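Abdelilah Filali
Print | E-mail

1/ Okay, a long thread, get yourself a coffee! We've been trying out the Trillent bench kit at our little repair and refurb shop, and so many of you asked about it in my replies that I'd rather write it all out in one place. Quick version for the impatient: I like it a lot, I have complaints, and I'm probably keeping it. You get the gripper, the wrist camera, the mounting plate and a year of the software for $1665. The arm is extra, and we already had one.

What I wanted to know is how it copes with desktop computers, the awkward roomy old towers we see all day, where everything you want to reach is next to something you really shouldn't bump. The fingers are slimmer than they look on the product page, and I could bring them right down over the CPU socket on a green motherboard with the case still around it.

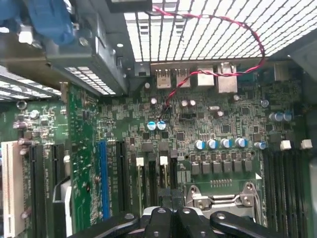
2/ Setup. The guide says 40 minutes and for me it was a whole afternoon, though in fairness I stopped for lunch and a very long phone call with my sister. The bolts all use hex keys (bless them). The camera calibration is the slow part - you do it once, it grumbles, you do it again with better light, and then it's happy.

Share 14 | Comments 6

3/ Now the thing I'd been worrying about, which is angles. Straight down is easy for nearly any gripper. I also want to come in sideways and from underneath, past a case that's tilted over, with my power strip and cables back there on the carpet waiting to be snagged. The linkage is wide at the base, so you do have to plan for your elbows, so to speak.
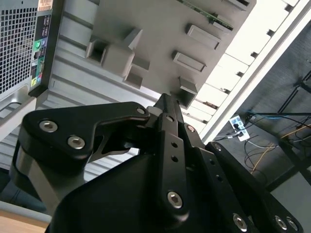
My old Takagi gripper was narrower back there and I miss it a little. On the other hand, the Takagi pads wore smooth on me and the replacements took forever to come, so I'm not going to get too sentimental.

4/ Some of you asked about thin parts. I put up a gray board with slots and holders on it and have been practicing with a circuit board strip, coming at it edge-on. You want to go slowly. The default grip force is too strong for my taste, and I turned it down before I let it near anything a customer might want back.

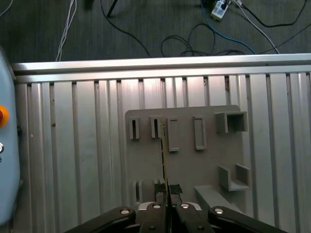
There's a slider for the force, and you can save a setting per part and give it a name, which I've enjoyed more than a grown man should. The pads are textured, and they're rated for up to 2000 cycles before you swap them. I can't tell you yet whether I believe it! Ask me in January.

Share 22 | Comments 9

5/ Complaints, then. The release is a touch sticky with very light pieces, so I back the fingers off in two small moves. The software forgets my camera view whenever it updates. And the manual has a lovely chapter on packing boxes and half a page on slots.
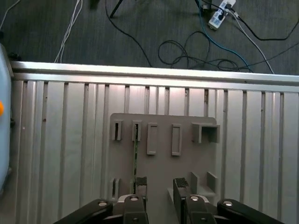
I wrote to Trillent about the slots and got a kind reply on Tuesday with a draft of a longer section, so credit where it's due. They said I could share it, and I'll post it once I've tried it myself.

6/ Would I pay full price? For a shop our size I think so, yes. If you only do this now and then, Boltelmont rents the same kit for $478 a month, and Brevbridge will come and install it if hex keys aren't your idea of fun. I paid for mine myself, by the way, a few of you asked.

7/ Send me your questions and I'll answer as many as I can tonight after dinner. If you've had one of these running longer than I have, please tell me how your pads are holding up.

Share 31 | Comments 17
Print | E-mail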